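# Transport Operations, Unit 4: Keeping a Van Fleet on the Road

Handout for session two. Read it with the defect sheet given out last time.

## 1. Why vans go off the road

Most unplanned downtime on a van fleet comes from small faults that were noticed and left. A driver hears a wheel bearing, means to mention it, and two weeks later the van is on a recovery truck with a full load in the back. The repair costs much the same either way. The missed deliveries, the hire van and the overtime are extra.

For this unit, downtime means any working hour in which a van is needed and can't be used. A van standing in the yard on a day it isn't rostered doesn't count, even if it has no wheels on it.

## 2. The daily walkround

The driver does it before the first job, in the same order each day, starting and finishing at the cab door:

- lights and indicators
- tyres, including the inner walls
- mirrors, glass and wipers
- fluid levels, and any leaks under the engine
- doors, locks and load area
- warning lights on start-up

Nil returns must be recorded as well. A blank sheet tells the manager nothing: it may mean a sound van or a driver who was late.

Faults are graded A (don't drive), B (repair within 48 hours) or C (leave to the next service). Drivers may grade a fault up. Only the workshop may grade it down.

## 3. Worked case: Raltholm

Raltholm is a grocery wholesaler running 156 vans from 4 depots. Until May it serviced each van on a fixed mileage and kept defect sheets on paper at the depot. Aicha Abdelaziz, then fleet manager, moved the sheets to a phone app called Doteo and put all B faults on one shared list. The loads are mainly fresh produce for small shops. 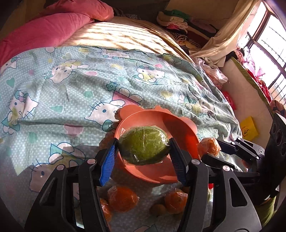
*Wrapped fruit, with a pink bowl.*

Two things changed in the first months. Reported faults went up sharply, which alarmed the directors, though recovery call-outs fell over the same period. The workshop also began to see patterns between depots. Sliding door runners were failing early at Stistesel, where the vans make the most drops per shift, and the interval for checking them there was shortened.

One thing didn't work. C faults piled up on the list until there were more than 300 open, and the workshop stopped reading it. Abdelaziz then had every C fault closed or regraded at service.

## 4. Spare vans

A spare is only useful if it is taxed, insured, fuelled and fitted out like the van it replaces. Racking is the usual problem. Work out the number of spares from your own downtime records and your busiest month, and keep hire as the last step. Check the hire firm's excess before you need it.

## 5. For next time

1. Take the defect sheet and grade each of the faults on it. Note any you would want to see for yourself first.
2. Raltholm's directors saw reported faults rise. Write them a short note, one side at most, explaining what the figure does and doesn't show.
3. Read the chapter on service intervals in the course reader. We start with it.

March 2023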